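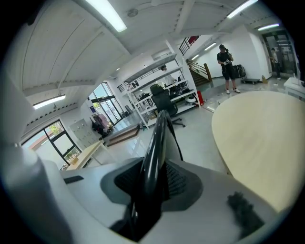 *Page last changed: 16/06/2023*

I have opinions about chairs now. I didn't in April, when I first came to work in the big white room at Morkdale, and I was a lighter person for it.

The black mesh one with the arms and the wheels is what everyone wants. It has a high back and it rolls beautifully on that polished grey floor, so it never stays where you left it. I've found it by the shelves, by the stairs and once, after lunch, under Ebbe Haugen, who claimed it had come to him.

Then there are the others. 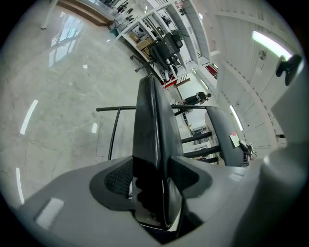
I stuck a note on a chair once, at my last job, asking people to leave it alone. It was moved within the hour and the note came back with a spelling correction. So I hold out little hope for sticky notes as a form of government, pinkish or otherwise.

The thin black metal frames look smart enough and weigh very little. Sit on one for a whole morning, though, and you begin to take an interest in standing up. I've started inventing errands to the white shelving — a cable, a small tool, a good look at the cardboard boxes. Ebbe says I should bring a cushion. I've priced one up at 11 pounds and am thinking it over.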